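Print
E-mail

4.2 Does visible storage change what people keep?

Karppinen and Talukder claim that households with closed drawers hold on to more than households with open shelves. We are not convinced. Their survey covered 63 homes in Clurnia, all visited in January, when cupboards are still full of holiday gifts. Nor did they ask who had picked the furniture – tenants often inherit it from a landlord, and a tenant's habits say little about a chest she did not buy.

Bepari went back to 5 of the homes and found that "clutter" had been scored by 2 raters who rarely agreed on what a drawer was for. Mridha's larger count of 1012 stored items has the same weakness. A two-drawer chest (Figure 3) and a tall wardrobe were entered as the same type, "closed," and the results were pooled.
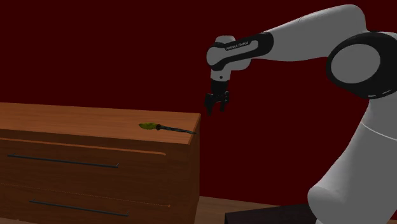 Figure 3. Wood-grain chest with two stacked drawers.

Pooling may be harmless, but neither paper tests it. Until someone reports the types separately, we treat the drawer effect as unproven.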